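Nesard Building Users Group
Minutes of the July meeting, Wednesday, 4:00 p.m.

Chair: Evelien Dekker
Minutes: Fabrice Leclerc

1. Previous minutes
Approved with one correction. Under item 3, "Trultden entrance" should read "Brunet entrance."

2. Ventilation, second floor
The supply air filters were changed in all units serving the north side. Airflow on the return side remains below the design value in two rooms. E. Dekker has asked the contractor, Brurkari, for the balancing report and the damper settings. The fan schedule stays as is – on at 7 a.m. – until the report is received.

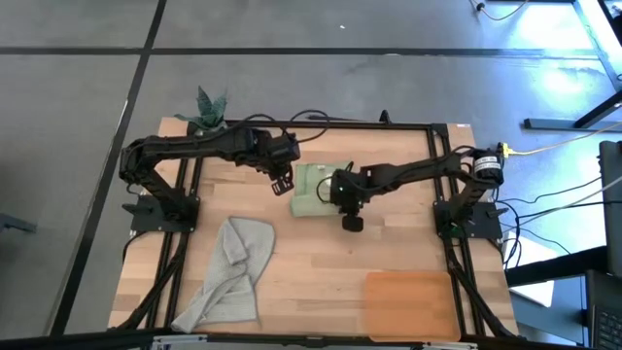
Facilities / Energy

3. Heating controls
The setpoint for unoccupied hours will be lowered at the start of the heating season. Leclerc noted that the Trultden wing still runs on its own time clock and does not follow the central schedule. Agreed to move it to the central controller before any setpoint is changed.

4. Lighting
Of the 70 fittings ordered for the corridors, 28 have been installed. Work continues from the Brunet entrance toward the stairs. Emergency fittings are on a separate order and are not affected. Occupancy sensors will be set to a delay of seven minutes.

Room surfaces were discussed briefly. The light wood tabletop has scuff marks near the middle; no refinishing is planned this year. 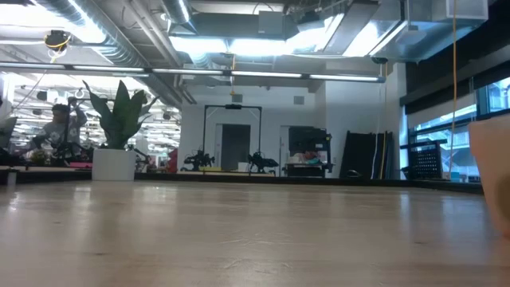 5. Actions
ED – obtain balancing report from Brurkari and circulate.
FL – confirm wiring route for the Trultden controller.
FL – update the corridor lighting plan with installed positions.

6. Any other business
The stair door closer on the first floor is slow to latch. Added to the maintenance list.

Meeting closed at 4:50 p.m.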